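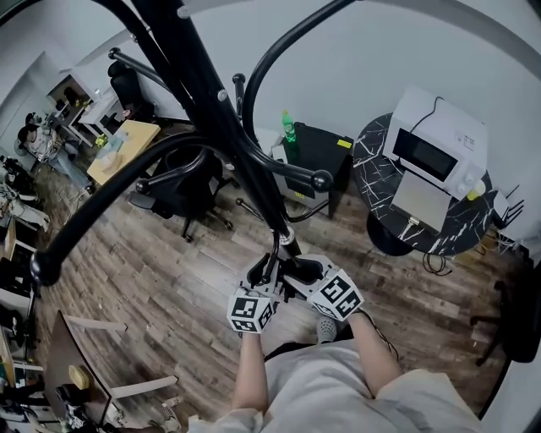

**Interim progress report: Losta staff room and shared office**
Submitted to the Kun Fund by Levente Vincze, Project Lead
December 26, 2024

## 1. Purpose

The grant supports the conversion of an underused ground-floor room into a combined office and break area for the Losta team. This report covers furnishing and layout. Electrical matters will be reported separately in January.

## 2. Work to date

The former storage shelving has been dismantled and removed. The floor was cleaned before furniture was brought in, and no repairs to the boards were required.

The coat rack was the first item agreed with staff, who had until then been leaving coats on the backs of chairs. The model chosen is black metal with curved hooks, and was obtained through Flosia. It stands in the middle of the room for the present. Its final position will be settled once the remaining desks have been placed.

The round black pedestal table has been allocated to the microwave. Staff asked whether a rectangular worktop would be more practical, and the point is noted for the second phase. A low black cabinet near the coat rack will hold cups, tea and cleaning materials.

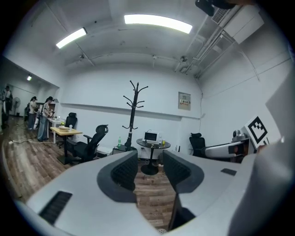
*Figure 1. Coat rack, low cabinet and microwave table, with desk and office chair to the left.*

Office seating is in use. Chairs with headrests were preferred for the desks, and the team has been asked to report any faults to the Project Lead by the end of January.

## 3. Expenditure

| Item | Supplier | Cost (£) |
|---|---|---|
| Coat rack | Flosia | 239 |
| Pedestal table | Bestar | 253 |
| Desks and seating | Bestar | 1350 |

All three purchases were made within the approved budget headings. Invoices are held at the Losta office and can be supplied on request.

## 4. Outstanding matters

- Confirm the permanent position of the coat rack.
- Tidy the cable on the floor by the microwave table.
- Clear the tops of the cabinet and table of bottles and cups at the end of each day.
- Obtain a price from Bestar for a rectangular worktop.

## 5. Request to the Fund

We ask the Fund to approve the release of instalment 2, as set out in the grant letter, so that the worktop can be ordered in January. No change to the overall completion date is sought.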